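2020-07-20
Plate rack task, Trasholm bench

Went through the rack batch again. We have 811 episodes logged and I still don't believe the number means much. Urszula Borkowska wants to start training tonight. I said wait. 66 of them were flagged by the Nulus checker for gripper dropouts, and I found 8 more by eye that it passed without complaint, so the checker is not catching what we bought it for.

My bigger worry is variety. The plates sit upright on the left side of the rack, packed face to face, and the right side of the tray stays bare. A policy trained on that may learn "go left" and nothing about plates. Same green grid cloth, same white wall. The clutter along the front (tape rolls, duck, yellow cube, plug adapter) was supposed to help, but how much does it help if we leave it in a tidy row? 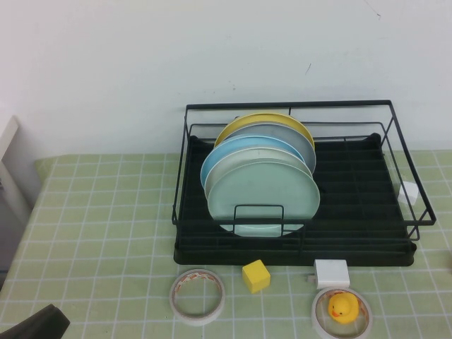 Patbridge claims their augmentation covers layout shifts. Maybe. I'd like to see it do that on wire racks before I plan anything around it. Thin black wire over a black tray is going to be bad for depth whatever they do to the colors.

To do before anyone trains:
- 23 episodes with plates starting on the right
- duck and tape moved between takes
- rerun the checker with the tighter dropout limit

Urszula thinks this can wait until October. I don't. Held-out set still not picked.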